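The Mattress at Prullisgate

The house was sold in September and we had until the end of the month to clear it. My brother took the downstairs. I took the upstairs, which was three bedrooms, a bathroom and a landing with a cupboard that had not been opened properly in years.

I started with the cupboard. It held sheets, most of them single, and a tin of buttons, and a hot-water bottle that had gone hard. I put the sheets in one bag and everything else in another. By eleven I had done the cupboard and the bathroom and was sitting on the edge of the bath eating a cheese roll.

My brother shouted up to ask whether I wanted the clock. I said no. He said he didn't either. I heard him put it back down on something.

Our aunt had lived in the house on her own for most of her life. She had worked in the office at Mittal, the carpet people, and she used to walk there and back along the canal. She was careful with money. She kept receipts in envelopes, with the name of the thing on the front, and the envelopes in a shoebox under the bed in the back room. Kettle. Winter coat. Lamp, landing. I found the shoebox in the afternoon and sat down with it, which was a mistake, as there were two more rooms to do.

The one marked Mattress was near the front. She had bought it from a shop in Meltbridge for 384 pounds, and had paid 40 of that as a deposit. The delivery note was folded inside. It gave the date as Mar 13, 2026, so it had been hers for less than six months. She went into hospital in April.

I had not known she had bought a new mattress. I went into the front bedroom and pulled the covers back. There was a blanket, then another blanket, then a flannelette sheet, then an old candlewick bedspread folded in half and laid flat as a sort of pad. Under that was the mattress. It was as clean as it must have been in the shop.

I called my brother up to look at it.

"That's better than mine," he said.

"Do you want it?"

"It's a double. I've got a king."

"I've got a double," I said.

He pushed down on it with both hands and let go. "Have it, then."

I said I would think about it. He said there was nothing to think about, it was a mattress, and the man with the van was coming at four. Then he went down to do the kitchen drawers.

What I had to think about was whether I could sleep on it. She had not died in the bed, or even in the house, so it wasn't that. It was more that she had paid for it in two parts and put a bedspread over it to keep it nice. I thought of her in the shop, asking whether they could come down on the price. I thought she would have asked twice.

I stripped the rest of the bed. I folded the blankets into quarters and stacked them on the chair by the window. Then I ran my hand over the mattress from the top to the bottom, feeling for lumps, and there weren't any. The stitching was all sound.

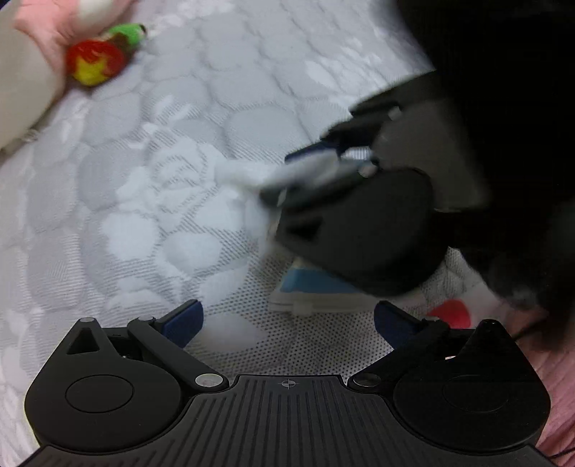
The quilted cover, with its circles and flower or leaf shapes.

At half past three my brother came up with two mugs of tea and the roll of parcel tape. We had one big plastic sheet between us, from when he'd had his decorating done. We stood the mattress on its side, and he held it while I went round with the plastic. It took most of the tape. He told me I was wasting it at the corners and I told him to hold it still.

"She'd have had a proper bag for this," he said.

"She'd have kept the one it came in."

We looked at each other, and he let the mattress lean against the wall and went to look in the wardrobe. The bag was on the top shelf, folded flat, with an elastic band round it. By then we had finished taping, so we left the plastic as it was. I put the bag in my rucksack.

The man came at ten past four in a van that said Zumport on the side. He was quick about it. He and my brother took the mattress down, with a bad moment on the turn of the stairs where it caught the light fitting, and I followed with the blankets. He asked where it was all going. I said the chest and the two chairs were for the saleroom and the mattress was coming to mine, number 166, the flat over the chemist.

"Lift?" he asked.

"Stairs," I said.

He wrote it down.

When the van had gone we did the last of the sweeping. My brother locked the back door and then unlocked it again to check the gas. I wrote down the meter reading, 1213, on the back of my hand, and later on the back of the mattress envelope so that I wouldn't wash it off.

I slept on it that night. I had meant to put it in the spare room for a week or so first, but my old one was already down by the bins and it was raining. The new one was firmer than I was used to. I woke up at three and didn't know which way round I was lying, and then a bus went past and I did.

In the morning I got the candlewick bedspread out of the bag, folded it in half and laid it under the sheet.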